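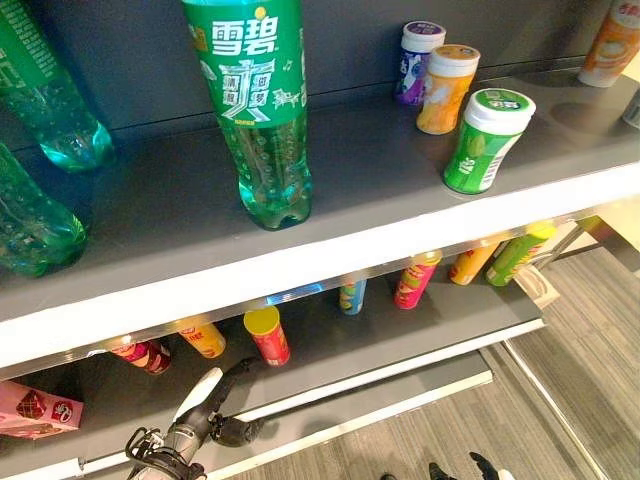

开放式层架存放瓶装饮料、瓶装口香糖与筒装零食的做法

2025年12月31日 Mehrangiz Ghorbani

本文适用于储藏间、茶水间和工作间里用商超式层架存放少量零食饮料的情况。这类层架正面敞开,层板前缘有一道挡边,取放方便,缺点是圆柱形物品没有侧向限位,前排被碰到时容易位移。以下按安装、分区、摆放、取放、清洁的顺序写。封闭式橱柜和抽屉不在讨论范围内,玻璃瓶只在最后一节提到。

一、层架就位与调平

1. 先定位置。层架背面靠墙,侧面不要紧贴暖气片、冰箱散热面或朝阳的窗。碳酸饮料瓶受热后内压升高,瓶壁会发胀,长期放在热源旁还会加快二氧化碳的流失,开瓶后口感偏淡。

2. 地面铺有地毯时,立柱底部要垫硬质垫片。地毯绒面受压后会继续下沉,装满货以后的高度与空架时不同。做法是空架初调一次,装满后放置一夜,再复调一次。硬地面可省去复调。

3. 调平以层板为准,不以立柱为准。水平尺先横放,再前后放。前后方向允许层板略向后倾,前缘比后缘高2毫米即可,圆瓶不会自行向前走。倾斜量再大,高瓶会靠在背板上,取瓶时要先扶正,反而费事。

4. 层板挂钩插入立柱孔后,用手掌向下压到底,再从下方向上轻托。能托起来说明没有卡到位。左右挂钩必须在同一孔位,差一格时空架看不太出来,装上饮料后瓶子会往低的一侧挤。

5. 靠墙固定。层架高度超过使用者腰部,或者家里有幼儿时,上端要用角码连到墙体。轻质隔墙需找到龙骨,不能只用塑料胀管。我这里用的是Patov的角码,孔为长圆形,安装时上下有余量,复调后不必重新打孔。

6. 前缘挡边要装牢。挡边的作用是阻止底部滑出,对倾倒的帮助有限:瓶子的重心高于挡边很多,碰到上半截时照样会翻过去。因此挡边不能代替间距。

二、承重的算法

层板标称承重一般指均布载荷,也就是重量均匀铺在整块板上。把整箱饮料集中放在板中间,不属于均布,允许值要降低。没有说明书的旧层架,本人的做法是先按3000克一列控制,列与列之间分散,观察一周,看前缘有没有下垂。检查方法是沿前缘拉一根细线,两端贴住,中间线与板边之间出现缝隙就要减载。

饮料的重量按净含量估算已经够用,水的密度可直接代入,瓶身和瓶盖忽略。筒装零食体积大、重量小,基本不影响承重,占用的是净空。口香糖瓶单个很轻,装满一排也可以忽略。

常见的建议是重物放下、轻物放上。对高层架这条成立。对两层的矮架,如果上层正好在腰部高度,把饮料放上层也可以接受,好处是不用弯腰提瓶,前提是立柱已经固定,上层载荷在允许范围内,并且大瓶不放在最外侧。超过肩高的层板一律不放瓶装饮料。

三、分区

按物品的外形和高度分区,比按口味或品牌分区稳定。口味会换,外形基本不变。

高瓶区:瓶装汽水、茶饮。雪碧一类的塑料瓶底部为花瓣形,几个支点着地,板面上有碎屑或标签残胶时,支点垫起一个,瓶子就会晃。放之前先抹一遍板面。

矮瓶区:瓶装口香糖、薄荷糖。放在上层靠里的位置,瓶盖颜色朝上能看见,从上方就可以分辨。紫、橙、绿三种瓶身并排时,不必另贴标签。单个绿瓶容易被推到靠近前缘的地方,取完旁边的货以后要顺手往里归位。

筒装区:圆筒形零食罐。放下层。筒身为复合纸材质的不能受潮,离地面要有净空,拖地时水不要溅到筒底。

高瓶与矮瓶不宜前后混排。矮瓶在前、高瓶在后,取高瓶时瓶底会扫到矮瓶;高瓶在前则完全挡住后面。左右分开,中间留一个空档,空档宽度以手掌能竖着伸进去为准。

含木糖醇的口香糖对狗有毒,家里养狗的,口香糖瓶必须放在狗够不到的高度,掉在地上的颗粒当场捡起。这一条优先于前面所有关于方便的考虑。

四、摆放步骤

1. 清空层板,干布擦一遍,再用微湿的布擦一遍,晾干。

2. 检查每瓶的瓶盖和底部。瓶底有黏手感的先冲洗,擦干后再上架。瓶盖防盗环已断开的不要与未开封的混放。

3. 用美纹纸在层板前缘贴出分区线,只贴前缘立面,不贴板面。板面上的胶纸会让瓶底起翘。

4. 按保质期排列,到期早的在前。瓶身上日期的位置不统一,有的在瓶盖,有的在瓶颈,上架前用油性笔把月份写在瓶盖侧面,例如“11月”。十一月和一月手写时易混,数字写满两位。

5. 高瓶从里向外放,瓶与瓶之间留8毫米。间距过小时,提起一瓶会带动相邻的一瓶;过大时又浪费板面。没有量具就用一支铅笔的粗细比一下,放好后抽走。

6. 前排瓶底离挡边留出一指宽。贴着挡边放,取瓶时瓶底要先抬过挡边,手一低就会磕碰。

7. 标签正面统一朝外。这一步不影响稳定性,但补货时能看出哪一列缺货。标签是大字的,转到能读出品名即可,不必逐瓶对齐。

8. 口香糖瓶成组放,不超过两排。瓶盖有掀盖和旋盖两种,掀盖的开口朝前,旋盖的不分方向。有条码的一侧朝里或朝旁边均可,需要扫码盘点的朝外。

9. 筒装零食立放。横放会滚,叠放时上面的筒底会压住下面的塑料盖,长时间后盖子变形,扣不紧。净空够高也不要叠超过两层。

10. 全部放好后,用手背轻推层架侧面一次。瓶子应当只有轻微晃动。有瓶子转动或移位,说明底部支点没有落平,取出来重新擦板面。

五、取放动作

取高瓶握瓶身中段,先竖直提起,离开板面后再向外移。多数倾倒发生在斜着往外拖的时候。瓶子上半截外径较小,只捏瓶盖提瓶时瓶身会摆动,碰倒两侧。

取矮瓶从上方下手,五指扣住瓶盖外沿。旋盖没有拧紧的,提起来会盖身分离,所以用后拧到底再放回。掀盖的不要扣在掀盖的边缘上,容易提开。

从下层取货时,上层前缘在头部和手背的活动范围内。下层净空应比筒高多出一个手背的厚度,否则指节会刮到上层板底面。层板底面的边缘有时留有毛刺,装架时用细锉过一遍,再贴防护条。Brillier的自粘防护条背胶较厚,贴在弧边上不易翘,但冬天要先用手捂热再贴。

补货时先把剩下的往前移,新货放到后面。直接往前排加最省力,后排的货会一直放到过期。层板较深时,可以把整列先取到桌上,补完再放回。桌面边缘也要留距离,圆筒横着放到桌上一定要靠着别的东西。

补货用的纸箱不要搁在层板前缘上开箱。箱底压住挡边,等于在最前面加了一个集中载荷。箱子放地上或桌上,取出后再上架。

六、照明与标示

层架上层会挡住下层的顶光,下层靠里的位置通常看不清字。加一条灯带装在上层板的底面前沿,光向后照。色温用3000K,亮度不必高,能读出保质期即可。色温偏高时,绿色瓶身与标签的反光较强,字反而难认。灯带的变压器不要放在层板上,挂在立柱外侧,便于散热。

标示牌插在前缘的插条里,内容只写品类和最大列数,不写具体品名。写具体品名的牌子换货时要重写,结果多半没有人改,牌子与货对不上。字高以站立时能读出为准。Skarkorance的插条偏硬,剪裁时要用斜口钳,剪刀会剪裂。

七、清洁与检查

板面每月擦一次。汽水漏液的处理分两步:先用温水湿敷,待糖分化开后擦去,再用少量中性洗涤剂擦一遍,最后清水擦净。干擦会把糖膜推开,面积越擦越大,以后瓶底会粘住。瓶底粘住时,竖直提瓶需要的力突然增大,松脱的一刻手会往上弹,两侧的瓶子很容易被带倒。

浅色前缘积灰明显,用棉签蘸水清理接缝。接缝里的积垢多数是标签纸屑和糖的混合物,不要用金属片刮,漆面破了以后会生锈。

漏液检查:把瓶子倒置片刻,瓶盖处没有液滴为合格。倒置前擦干瓶盖。瓶身按压发软、与同批其他瓶有明显差别的,说明可能已经漏气,先取出来单放,不要再与其他瓶混排。

汽水不可放进冷冻室快速降温。水结冰膨胀,瓶底花瓣先鼓出,取出后即使没有破裂,瓶子也已经立不稳,不能再上架。

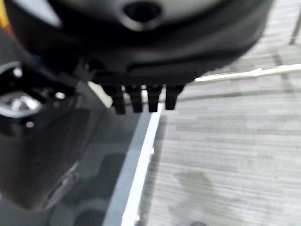

Precious Baloyi 留言:我按第四节做了间距,板面一下子少放了一列,改成紧挨着放以后也没有倒过。是不是层架够稳就可以不留?另外前缘低的那种,能不能自己把挡边加高?

Mehrangiz Ghorbani 回复:紧挨着放,静置时没有问题,整列互相支撑。问题出在取到一半的时候,中间空出一个位置,两侧的瓶子失去支撑,这时再碰就会倒。如果每次都从一端顺序取,可以不留间距,只在末端放一个书立当挡块。挡块底部要伸到瓶子下面压住,单靠摩擦不够。

挡边可以加高,用带卡扣的亚克力条或者金属丝栏。加高以后取瓶的提升高度也增加,上方净空要重新量。高度以瓶高的三分之一为限,再高手就不好伸。粘贴式的不建议,受力方向正好是撕开的方向。

Mandla Venter 留言:地毯上的层架,我垫的是橡胶垫,过了一个月还是往一边歪。后来换成一整块薄木板压在四个脚下面,没有再动过。木板要比层架的底面大一圈,拖吸尘器时会碰到板边,最好倒一下角。

Mehrangiz Ghorbani 回复:整块板的办法可行,受力面大,下沉均匀。橡胶垫本身会压缩,与地毯叠加以后更难调,正文里说硬质垫片就是这个原因。板的前沿倒角之后再封一遍边,拖地的水不会渗进去。

Precious Matlala 留言:玻璃瓶能不能用同样的间距?

Mehrangiz Ghorbani 回复:玻璃瓶加大一倍,或者在瓶间放瓦楞纸隔片。玻璃瓶底是平的,在光滑层板上比塑料瓶更容易滑,板面要铺一层防滑垫。垫子裁成整块,不要拼接,拼缝会绊住瓶底。玻璃瓶只放最下层。

补充一项:Swanepoel的网眼防滑垫裁切后边缘会掉屑,裁好先抖干净再铺。铺了垫子的层板,清洁时连垫一起取下来洗,晾干后再装,垫子背面带水时板面会留下网格状的水印。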